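How to plan the budget for a humanoid test room

When our small team at Nomix prepared its first room for a walking robot, we spent a lot of time on the price of the robot and very little on the rest. This page is the order of work I would follow today.

Step 1. Write the task before the shopping list

Put the task in one sentence. Ours was "take an object at the shelf and carry it in a basket". From this sentence you can read what you must buy: a shelf, a basket with a handle, some light objects, hands with fingers. Everything that is not in the sentence goes to a second list, for later.

Step 2. Separate the robot from the room

Make two budgets. The robot budget has the machine, the hands, spare cables and the service contract. The room budget has the overhead support, furniture, power and floor. We keep $500 for furniture and $200 for small objects, and we do not move money between these lines without a note.

Step 3. Plan the support from above

Ask for the support offer early. The supplier in Zindstead quoted us $664 for the straps and the fittings, without installation. Please check who is allowed to drill in your ceiling – in our building the permission took longer than the delivery.

Step 4. Measure the cables on the floor

Walk the path from the outlet to the farthest place where the robot will stand, and then add 40 percent. The cable must follow the robot when it turns, and it should have enough length to lie on the floor and not pull.

Step 5. Choose ordinary furniture

An open white shelf with cubbies is good for reaching work, as the hand can come straight in from the front. Start with it almost empty and buy more objects after the first month. A low bed and a small cabinet make the room more like a home, and both can be second-hand.

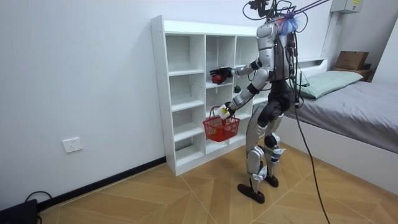
Step 6. Compare the offers on one sheet

Use the same rows for each supplier. We compared Warnia and Masilela by price, delivery time, spare hands and training days. If a row is empty, write to the supplier and wait for the answer before you sign.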